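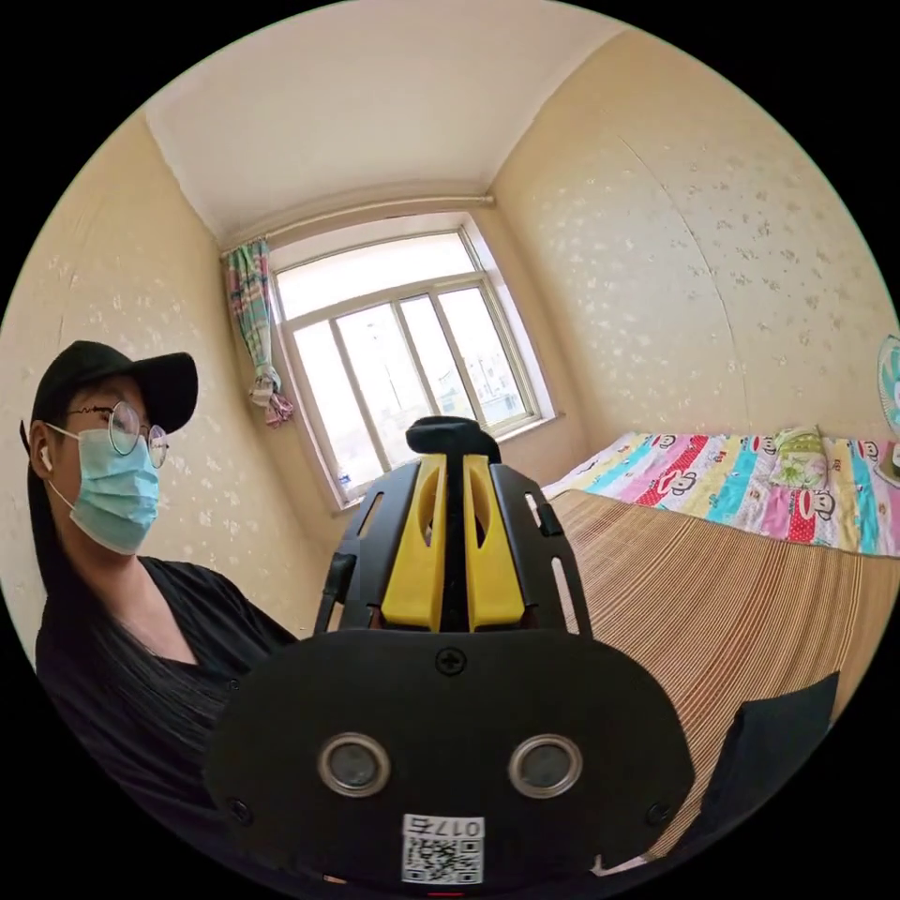
Teaching by doing: collecting household demonstrations with a hand-held gripper
Student project report, third year
Submitted by Chih-ming Lam
15 July 2020

Summary

My project asks a simple question. If a person does a small household job with a gripper held in the hand, can a robot arm learn the job from the recording afterwards? I recorded 654 usable demonstrations in ordinary rooms and trained a small model on them. The part I expected to be dull, the recording, was the part I liked best, and I learned more from it than from the training.

Why by hand

Last September I started with remote control. The department's arm, which we call Stukititz, can be driven from a second, smaller arm on the next bench. You move the small one and the big one copies it. It works well and it is great fun for the first hour! After that your shoulder aches, and you notice how slow you have become. Folding one towel took me so long that I was planning the next move before the last one had finished, and the recordings show it: lots of stopping, lots of tiny corrections.

With the hand-held gripper there is no arm at all while you record. You hold the tool, the camera on it sees what the fingers see, and you get on with the job. The fingers close when you squeeze. You can also take it to places where Stukititz will never go, such as a bedroom with a fan and a straw mat on the bed. Our lab bench is grey and evenly lit from above. Real rooms have patterned bedding and a bright window on one side, and I wanted the model to meet those early.

The tasks

I kept to 3 tasks: picking up a small bottle and standing it on a shelf, pulling a pillow straight, and folding a cloth in half. The cloth was the hardest by a long way. People do it differently every time, and they often want a second hand, so I asked everyone to keep the free hand in their lap (some found this much harder than others).

My target was 1,000 demonstrations. I stopped at 654 that passed checking, which I was a bit sad about, but the checking was worth doing properly. I threw a recording out if the tracking jumped, if the fingers were out of view for the key moment, or if the person had dropped the object and started again without telling me.

How a session went

Each session began with the mapping step. You wave the gripper slowly round the room so that the software, Trastow, can work out where the walls and furniture are. If you rush this, everything after it is rubbish. I rushed it in my first two sessions and lost both of them.

Then the person had a few minutes of free practice that I didn't keep. New people grip too tightly and move in jerks. After a little while they relax, and you can see it in the plots - the path of the fingers turns from a scribble into a nice smooth curve. I printed one pair of these plots and it is still on my wall.

I had 13 people in all, including me. Everybody agreed to be recorded before we began.

Training and first results

The model was trained on the department machine, Vidal, overnight. I then ran it on Stukititz with the same kind of fingers fitted, so that what the arm's camera saw would match the recordings closely. The bottle task went well from the first afternoon. The pillow task was fine when the pillow started near the middle and poor near the edge of the bed. The cloth task mostly failed: the arm reached the right corner, closed a little too high and came up with nothing. I still cheered the first time it got the corner.

What I would change

More light and dark. Nearly all my sessions were in daylight, and the model gets confused under a lamp.

A softer tip on the fingers for thin cloth. I tried a strip of Grasex, a rubbery tape from the workshop, and it gripped far better, but by then I had no time to record everything again.

I would also like to mix the two methods, using hand-held recordings for most of the learning and a few remote-controlled ones on the real arm to correct its height. That is my plan for next year, and I have already asked for the bench.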